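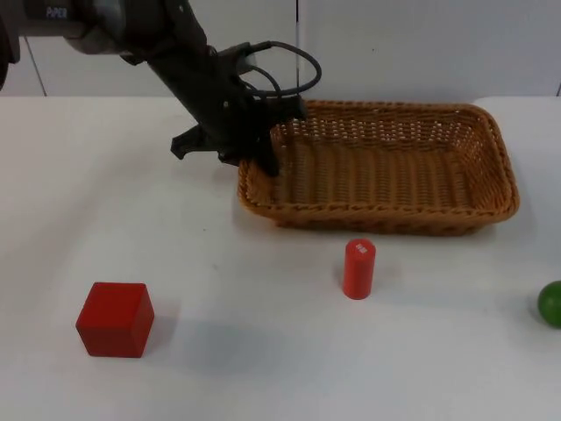

1/ Returns basket: a guide for members

The Drerkley Household Library is changing the way small kitchen and table items are returned. From August, members at all branches will be asked to place small items in a shallow basket at the returns table. The posts in this thread set out how the arrangement will work.

2/ What the basket is for

The basket is for small, clean, unbreakable items: measuring spoons, biscuit cutters, napkin rings, place card holders, cloth napkins and similar. If an item fits below the rim when laid flat, it may go in the basket. If it does not, please hand it to staff at the desk.

3/ What the basket is not for

Glassware, ceramics, knives and anything with a power cord must still be returned over the desk. Please do not leave these items in the basket, even for a moment, and even if the desk is busy. Borrowers remain responsible for breakable items until they have been checked in by staff.

4/ Why a shallow basket

The former returns bins were deep, and small items settled to the bottom beneath heavier ones. Over 23 sets came back incomplete on our records last year and were later made whole when the bins were emptied. A low-sided woven tray allows staff and members to see the contents at a glance.

5/ How to return a set

Please count the pieces at home against the card supplied with the set. Place the pieces in the cloth bag provided, with the card on top, and draw the string closed. One set per bag. Loose pieces will be accepted, but they take longer to check and your account may show the loan as open until the next morning.

6/ Limit per visit

The limit is 6 bags per visit. Members returning more than this, for example after a wedding or a community lunch, are asked to contact their branch beforehand so that a second table can be set up.

7/ Cleaning

All items must be washed and fully dried before they are returned. Damp cloth marks the weave and is difficult to remove. Napkins do not need to be ironed. A cleaning charge of $5 applies to any bag that has to be rewashed by staff.

8/ Keeping the table clear

The white returns table is for returns only. Please do not use it for handbags, coffee cups, library cards or children's coats. Hooks and a bench are provided near the entrance at each branch.

The basket should stay where it has been placed, towards the back of the table, with its long side facing the room. The space in front is left open so that bags can be set down and closed before they go in.

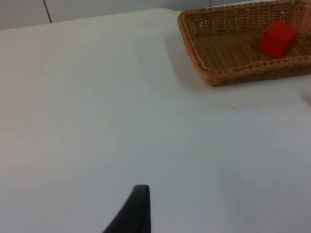
Lornham, August

9/ The Lornham branch is the first to adopt the new arrangement. The table has been placed against the wall, and the basket will be emptied at 10 am and again at 2 pm. Items left after the second collection will be checked in the following morning and will not attract a late fee.

10/ Prendergast and Plerkaston

The Prendergast branch will follow once its new shelving is in place. The Plerkaston branch will continue with over-the-desk returns for the time being, as its front room is shared with the toy library. Members may return items to any branch, whichever one they borrowed from.

11/ Care of the baskets

Members sometimes ask how to look after a woven basket of their own. Our own practice is as follows. Crumbs and lint are removed with a soft dry brush, working along the strands. The basket is then wiped with a cloth that has been wrung out well, and left to dry away from heaters and direct sun. We do not soak our baskets and we do not line them with plastic.

12/ Lifting and storing

Lift a basket from underneath, with a hand at each short side. Pulling on the rim loosens it over time. Baskets may be stacked when empty, but please leave this to staff at the branch, as the sides can be pushed out of shape if one is set down at an angle.

13/ Lost pieces

If a piece is missing when you pack a set, please write this on the back of the card and return the remainder on time. There is no charge for a single missing piece if it is reported. Members who find a piece later may drop it in the basket at any branch with a note of the set number.

14/ Accessibility

Members who find the table difficult to reach may hand any item to staff at the desk, including items that would otherwise go in the basket. There is no need to give a reason. Staff can also count and bag a set on your behalf if you ask on arrival.

15/ Questions

Replies to this thread are read during branch hours. For matters concerning your account, please use the members' page or speak with your branch directly, and do not post your card number here. A printed copy of this guide is available at the Lornham desk.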